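Pesquisar no site Pesquisar por:

Como arrumar a mesa da sala depois das compras

Por Hicham Bennani, janeiro
Última atualização: janeiro, 18h50

A mesa de jantar acaba por receber tudo o que entra em casa: sacos, caixas, panos, lenços usados. Para a deixar livre antes do jantar, siga esta ordem.

1. Comece pelo lixo. Lenços amarrotados, plásticos e invólucros vazios saem primeiro, num só percurso até ao balde.

2. Leve os copos para a cozinha. Os transparentes passam despercebidos no meio das outras coisas — procure-os antes de puxar a toalha.

3. Esvazie os sacos de papel. Guarde o talão e dobre o saco pelos vincos, com as alças para dentro.

4. Junte as caixas baixas e empilhe-as, a maior por baixo. As que vão para outra divisão ficam na ponta da mesa mais próxima da porta.

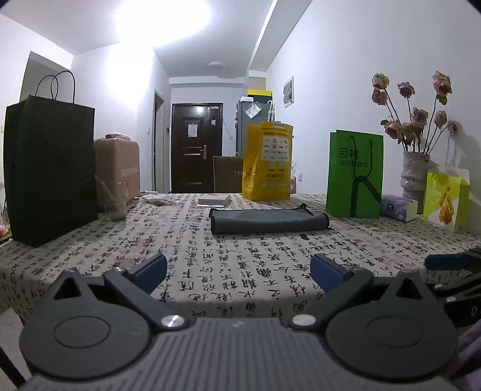

5. Deixe os panos para o fim. Desenrole-os, sacuda-os à janela e volte a dobrá-los em três. Se tiverem presilha, pendure-os num gancho.

6. Sacuda também a toalha. Numa toalha clara e estampada as migalhas veem-se mal, por isso passe a mão aberta de uma ponta à outra. Uma nódoa recente sai com água fria e sabão neutro; teste antes num canto, sobretudo se o estampado for escuro.

Eu uso um cesto de 50 cm debaixo da mesa para o que ainda não tem lugar certo. Esvazio-o quando enche.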